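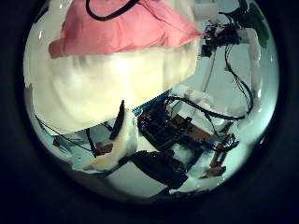 Salmon-pink cloth over a puffy white bundle

How to wash and store a down comforter at home

A down comforter can be washed at home if your machine is large enough. I have done mine every April for years, and the method is always the same. Set aside a full day, most of it for drying.

What you need: a front-loading washer, mild liquid detergent, three clean tennis balls and a cotton storage bag.

Step 1. Check the seams
Lay the comforter flat and run your hand along every seam. Close any small hole with a fine needle and cotton thread before washing. A hole that leaks one feather dry will leak a lot more wet.

Step 2. Treat stains
Push the down away from the stain so you are working on the cover only. Dab on a little detergent mixed with water, wait ten minutes, and blot.
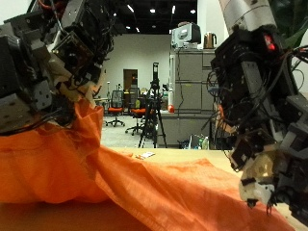

Do not scrub, as this wears down the weave. Old yellow marks may need a second round.

Step 3. Wash
Load the comforter loosely. Use the gentle cycle with warm water and half the detergent you would use for sheets. Run an extra rinse. If suds still show in the door, rinse again.

Step 4. Dry
Put it in the dryer on low with the tennis balls. Stop every 45 minutes, take it out, and break up the clumps by hand. My queen size takes four rounds – sometimes five. It must be fully dry in the middle before you put it away.
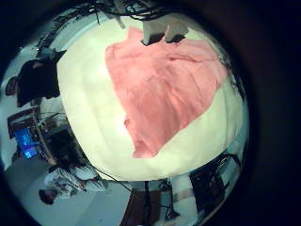
Once it has cooled, hold it up to a window and look for dark lumps. Those are damp spots, so give it one more round.

Step 5. Store
Fold it in thirds and slide it into the cotton bag. Skip plastic and vacuum bags, which crush the down. Keep it on a high closet shelf with nothing on top.

Posted by Deisy Yupanqui, 2023-11-08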